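Lista: satotmont-taller
De: Iraklis Kouris
Fecha: 2018-03-31
Asunto: Re: torres Dell del lote Barnov, despiece y memoria

Hola a todos:

Contesto a Roy por partes.

Roy Dawber escribió:
> He mirado la hoja del lote y hay 26 torres apuntadas. No me queda
> claro si vamos a aprovechar las placas o solo las fuentes y las
> cajas. Tampoco sé si los procesadores se quedan puestos o se
> guardan aparte. Si alguien tiene una abierta, que diga qué lleva
> dentro y si hace falta destornillador para todo, porque el sábado
> que viene solo puedo quedarme dos horas.
> Otra cosa: ¿las pilas van a la caja de Nernent o al punto limpio?

Sobre las placas: se aprovechan. Las torres se trabajan tumbadas, con el lateral quitado y el interior hacia arriba, porque de pie los cables de la fuente se vienen encima y no se llega bien a la memoria. Yo dejo el canto negro brillante hacia mi lado y la fuente me queda cerca.
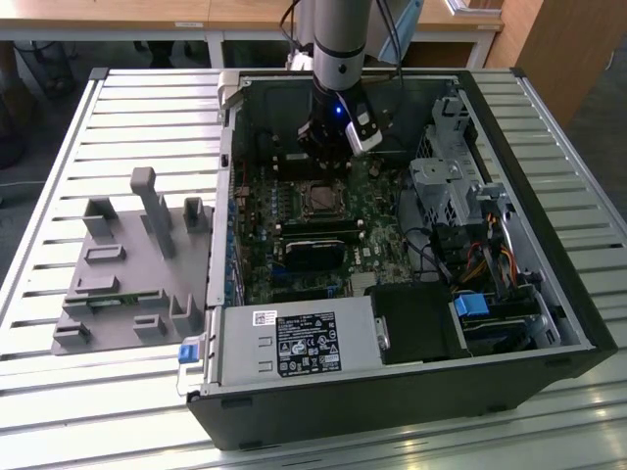 Para el despiece seguimos el orden que acordamos en octubre: primero los cables de corriente, luego las unidades, después la memoria y por último el procesador. La fuente se deja para cuando no quede nada enchufado a la placa. Los tornillos, a un bote por torre, con el número de la hoja escrito en la tapa. La torre 13 está apuntada dos veces en la hoja, así que quien la coja que borre una de las líneas.

Con la memoria no hace falta destornillador. Se abren las pestañas de los extremos y el módulo sale recto hacia arriba. Lo que sí pido es que se apunte qué había en cada ranura antes de sacar nada, que en el lote anterior acabamos con módulos sueltos sin saber de dónde venían. 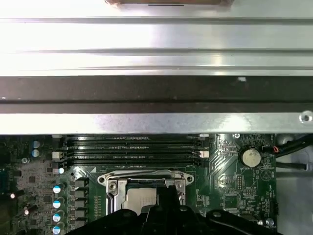 Los procesadores se guardan aparte, en las bandejas del armario, y con la referencia copiada en la hoja. Antes de apuntar una torre como vacía hay que mirar el zócalo: en la que enseño tiene las ranuras de memoria vacías y el procesador todavía dentro de su marco metálico. La pila de botón está a la derecha de la memoria, con el rótulo BATTERY1 en la placa, y se quita también. Van a la caja de Nernent, Roy – al punto limpio solo las que estén sulfatadas.

En cuanto a las fuentes, Barnov quiere una lista con lo que pone en la etiqueta de cada una. No despeguéis ninguna pegatina, tampoco las pequeñas con código QR. Si la etiqueta no se lee bien, se marca con una cruz y ya la miraré yo con calma.
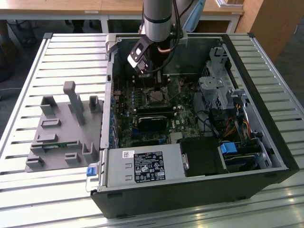 Torre Dell tumbada y sin el lateral, con la fuente abajo a la izquierda y la jaula de discos a la derecha.

La jaula de discos no la desmontéis por ahora. Psarras todavía no ha dicho si quiere las cajas completas, y volver a montarla lleva más tiempo que dejarla como está. Las cajas terminadas van a la estantería del cuarto 302, con el lateral puesto.

Roy, con dos horas te da para la memoria y las pilas de unas cuantas. Lo demás lo sigo yo el lunes.

Un saludo,
Iraklis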